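Search this encyclopedia Go
Home Topics Crafts Random article

Wood grain

Wood grain is the name given to the pattern, direction and texture of the fibers in a piece of wood. It is one of those everyday words that people use quite happily for several different things at once, and a reader who has heard a carpenter, a furniture seller and a sawmill hand all talk about grain on the same afternoon may be forgiven for wondering whether they were speaking of the same subject. In the strictest sense, grain means the direction in which the long cells of the wood run. In the looser sense, and this is the one most of us carry home from the furniture store, it means the lines and loops that show on the surface, which specialists prefer to call figure.

How grain forms

A tree grows outward, laying down new wood just under the bark. In places with marked seasons, the wood made in spring tends to be paler and more open, while the wood made later in the year is often denser and darker. The two together make up a growth ring. When the trunk is sawn lengthwise, the rings are no longer seen as circles, and they show up as lines, stripes or curves depending on where the saw has passed. Trees from warm regions without a strong winter may show very faint rings or hardly any at all, though many of them make up for it with streaks of color or a rippled shine.

Trees also do not grow as neatly as a textbook drawing would have us believe. A trunk that leans, a branch that was shaded out, a patch of old injury healed over with new wood, all of these push the fibers a little this way or that, and all of them can be read in the finished board by anyone with the patience to look.

Types of grain

Straight grain runs more or less parallel to the length of the board and is the easiest to plane and split. Spiral grain twists around the trunk as the tree grows, and boards cut from such a tree are apt to warp. Interlocked grain changes its direction of spiral from one layer of growth to the next, which makes the wood hard to split and gives some species a handsome ribbon stripe. Wavy and curly grain rise and fall in gentle ripples, and these are much loved by the makers of fiddles and fine boxes.

Sawing and its effect

The same log can give very different looking boards. Plain sawing, also called flat sawing, is the simplest method and wastes the least wood, and it is the cut best known for tall arches and ovals. Quarter sawing turns the growth rings so that they meet the face of the board at a steep angle, which gives straight, close lines and a board that is less likely to cup. In oak it also brings out the bright flecks that collectors of old furniture are so fond of. Rift sawing falls between the two and is usually the most wasteful of all.

Veneer, a thin sheet of wood glued to a thicker base, follows similar rules. It may be sliced flat from half a log or peeled from a whole one, rather as one pulls paper from a roll, and peeled sheets tend to show broad, wandering patterns. A common thickness for decorative veneer is about 600 microns, so a careful hand is needed when sanding it.

Cathedral figure

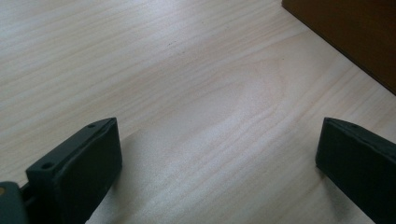
FINDLOW, June

Cathedral figure is the popular name for the nested curves found on flat-sawn boards and flat-sliced veneer. The name comes from the pointed arches of large churches, although many of the curves close up into ovals and look more like the contour lines on a map of a hill. On pale woods the lines can be so soft that they are noticed mainly when the light comes in from the side.

Makers have long disagreed on how best to use it. Workshops in Whiteley have traditionally set the largest figure in the middle of a tabletop, while those in Posley like to match two mirrored sheets along a center seam, a practice known as book matching. The Flaltitz furniture museum keeps 30 sample panels showing both habits side by side, and they make a very pleasant way to spend a rainy Monday.

Care of grained surfaces

Dust with a soft cloth, moving along the grain. Sanding across it leaves scratches that stain and varnish will only make plainer. Water spilled on bare wood swells the fibers and leaves the surface feeling rough, a change called raised grain, and a light rub with fine paper once the wood has dried will usually set it right.

See also: Burl, Knot, Marquetry, Veneer

Shares 1352 Comments 5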